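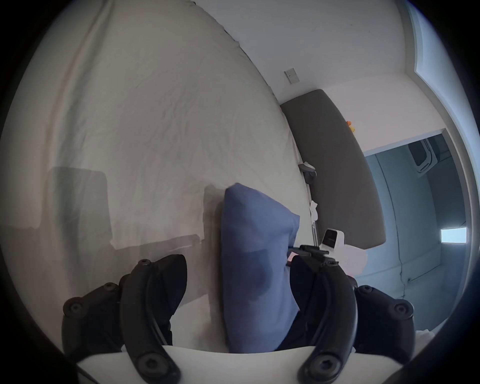 My back used to be finished by lunch, and now it's my thumb that gets tired, Rhonda Robichaud told me when I asked how the bed-making trial was going. She was laughing, but she held the thumb up so I could see she meant it!

I'd gone over to the Sutherland, the guesthouse with 66 rooms up past the bus station, to find out what automation looks like when it shows up in housekeeping. The answer so far is that it looks like work. Since May the staff there have been spending part of each shift doing their usual jobs with a hand-held gripper, picking up bedding and setting it down again, so that a company called Plorby can use the recordings to teach a robot the same moves. Sheets are hard, apparently, and so is anything else soft that folds up differently every time you grab it.

Harpreet Boychuk runs the floor and makes up the schedule. The deal she worked out is two hours of gripper time per shift, paid at the normal rate plus a bit extra, and those rooms come off your daily list. Before that, people were trying to squeeze both in and getting home late (nobody was happy, she says, and she includes herself). She'd like the robot to take over stripping beds first. I asked four different people which chore they'd give away and every one of them said stripping beds, so she may be on to something.

Not everyone is sold. Abdul-Rahman Opoku has been making beds for a long time and he's fast, and he finds it strange to slow down and do it with two plastic fingers. He also wants to know what happens to the hours. So do I! Plorby's Aaliyah Penner told me the robot is meant to work alongside a housekeeper, and that no jobs are being cut during the trial. What comes after the trial she couldn't say, and management hasn't put anything in writing yet.

A staff meeting on the hours question is set for July 2, 2025, in the breakfast room. I'm planning to be there, and Rhonda has promised me coffee.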